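4.2 Rehearsing the kitchen tasks in simulation

I didn't want to break my own microwave, so before the arm I'd built in the garage touched anything in the house, I made it practice in a rendered kitchen. Larasati Gunawan set up the first version on the machine at our shared workshop (she's far more patient with cabinet hinges than I am!) and I spent most of November fiddling with the rest. We called the planner Wonia and the controller underneath it Mallus, and those names stuck, so I'll use them from here on. The microwave reach is the task I learned the most from, and Figure 3 shows one moment of it, with the gripper reaching into the oven cavity.
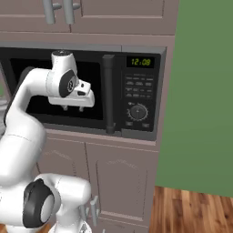 Figure 3. Microwave reach, simulated kitchen.

I ran 397 attempts in all. The first 100 used the plain joint-space planner, and only 9 of those finished without a bump somewhere, mostly the elbow swinging too wide on the way up. I'd been so busy worrying about the fingertips that I had hardly thought about the elbow. Then Larasati suggested giving Wonia a penalty for getting close to the cabinet, and I tried it that same evening on a batch of 70. Much better! The paths got slower and a little fussy near the door handle, but I could live with that.

One thing I'd do differently is the wrist. I let it start from whatever pose the previous run left behind, which made the early logs a pain to compare, and I only fixed the start pose for the later batches (see Section 4.3).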